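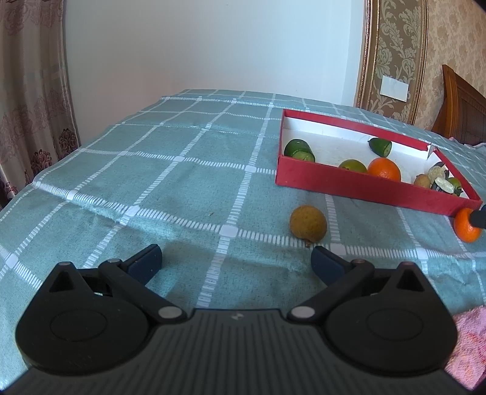

Figure 2. A single fruit on a checked cloth, beside a long red cardboard box.

4.2 Fruit next to the box

I want to spend this section on a very small thing, which is the piece of fruit that has left its box and hasn't gone anywhere yet. When I started the Turkum visits I had a tidy little coding sheet with two columns, one for "stored" and one for "in use," and I was pretty pleased with it. It lasted until the second household. A fruit on the cloth beside a box, like the yellow-brown one in Figure 2, doesn't fit either column. It isn't put away and it isn't being eaten, and yet when I asked people about fruit in that position they always had something to say about it. They'd say it was the one for later, or the one to check, or the one you give to whoever comes in next. So I crossed out my columns and wrote "beside" in the margin, and that margin note is more or less what this section grew out of.

A word about the boxes first. Everyone in the study buys fruit by the box when it's cheap, and the boxes that come home tend to be long and shallow, the kind you can see all the way across without moving anything. I used to think of them as packaging. The households think of them as furniture, or close to it! A shallow box gets set on whatever broad flat surface is free (a bed, a low chest, a table with the leaves up) and it stays there until it's done, and while it stays there people arrange the rest of the surface to suit it. At the Gosa place, the box had its own spot for the whole of October, and the laundry got folded in the space left over. Mrs. Gosa told me she'd tried keeping it on the floor the year before and kept forgetting it was there, which for soft fruit is about the worst thing you can do.

Then there's the cloth. I didn't pay any attention to cloths on the first round of visits and I regret it, because I had to go back and ask all the same people all over again. A cloth under a box does a few jobs. It keeps whatever's below it clean, obviously. It also stops round things from rolling, especially if it's a bit wrinkled, and I've now watched enough fruit being set down to believe that people use wrinkles without thinking about it. They set the fruit down, feel whether it wants to move, and nudge it over to where it doesn't. When I asked one of the Okonkwo daughters whether she did that on purpose she looked at me like I'd asked whether she blinked on purpose. And a patterned cloth gives you something else again. If it's a check or a grid, like the white-on-teal one in Figure 2, you have a line or a crossing to put things against. More than one person described a spot to me by the pattern ("I left it on the white square, by the corner") the way you'd give directions by streets.

I should be careful here. I'm not claiming that anyone buys a checked cloth in order to keep track of fruit. People buy the cloth they like, or they're given it, or it was already in the apartment. What I'm saying is that once it's there, the pattern gets borrowed for this kind of pointing, and you can hear it in how people talk.

How far from the box is "beside"? My co-worker on the visits, Nnamdi Wike, pushed me hard on this, and he was right to. My early notes call a fruit "beside the box" when it's touching the cardboard and also when it's a full arm's length off, and those turned out to be pretty different situations once we went back over them together. Fruit right up against the box was usually overflow. There wasn't a good place for it inside, or someone had lifted it out to get at another one and hadn't bothered to put it back. Fruit with a bit of open cloth around it on all sides was more often set apart for a reason the person could tell you. We ended up with a rule of thumb: if you could get your hand around the fruit without brushing the box, we coded it as set apart. It's crude. It did let the two of us agree on nearly everything when we went through the notes separately, and where we didn't agree it was mostly because one of us had written a lazy note.

The reasons people gave for setting a fruit apart were more varied than I expected. Ripeness was the big one. A fruit gets pulled out because it's ahead of the others and needs eating, or because it's behind the others and someone wants to keep an eye on it. Those are opposite reasons, and from across the room they look exactly the same! You can't tell by looking at a lone fruit which it is, and neither can the other people who live there, and that caused some real friction. In the Ito household the grandmother set aside the ones she thought weren't ready, and her grandson, who'd grown up with his father's habit of setting out the ripe ones, kept eating them. He complained about the taste, she complained about him, and this went on for most of a season before they talked about it in front of me. I felt a little guilty about being the occasion for that.

Doubt was another reason. A mark on the skin, a soft place, a smell someone wasn't sure about. Speckled skins gave people trouble here, because on some kinds of fruit speckling means nothing at all and on others it's the first thing you'd worry about. The doubtful fruit gets moved out so that it won't spoil its neighbors while someone makes up their mind. Mrs. Okonkwo had a strict version of this in which the doubtful one went stem down, so that anyone passing by would know not to hand it to a guest. Her daughters knew the rule and followed it about as well as daughters follow any rule. Nobody else we visited read anything into which way the stem pointed, and I'd caution against building much on it, though I admit I now look at stems in every kitchen I walk into.

Then there was a group of fruits that were set apart for no reason at all. I was slow to accept this category. I'd ask why that one was out, and the person would shrug, and I'd write "unclear" as if the failure were mine. After a while Nnamdi pointed out that "unclear" was filling up, and that the shrug was probably the answer. Somebody had picked the fruit up while talking, or while moving the box over to make room to sit down, and had set it down again wherever their hand happened to be. I went back through the notes and recoded a good many of them as "left." I think a study that only counted deliberate placement would miss a lot of what goes on around a box of fruit, and I say that as somebody who set out to do precisely that study.

What happened next to the fruit set apart? Here our data are thinner than I'd like. We made 15 visits in all, across four households, and most of them lasted an afternoon, so we saw plenty of fruit sitting out and fairly little of it being dealt with. Each of us wrote a note of up to 400 words per visit, and if I were doing it over I'd have asked the households to keep their own short notes in between, even just a line at bedtime. From what people told us, the set-apart fruit was usually gone by the next morning, eaten or cut up for someone or tipped back in. A few stayed out for days. In the Gosa household one stayed on the cloth until the box itself had been flattened and carried down, and it just sat there in the middle of all that newly open space. Mr. Gosa said he'd stopped seeing it. I wrote that down word for word and underlined it.

That last remark points to something I take up again in Section 5. As long as the box is there, the fruit beside it belongs to it in some way. People talk about it as "one of them," and they measure its place from the edge of the box. Take the box away and the same fruit turns into clutter, or a snack, or a thing someone ought to have dealt with. I'd gone in thinking of the box as the container and everything outside it as the uncontained. After these visits I'd draw the line further out, somewhere past the cardboard, on the cloth, at the point where people stop saying "them" and start saying "that."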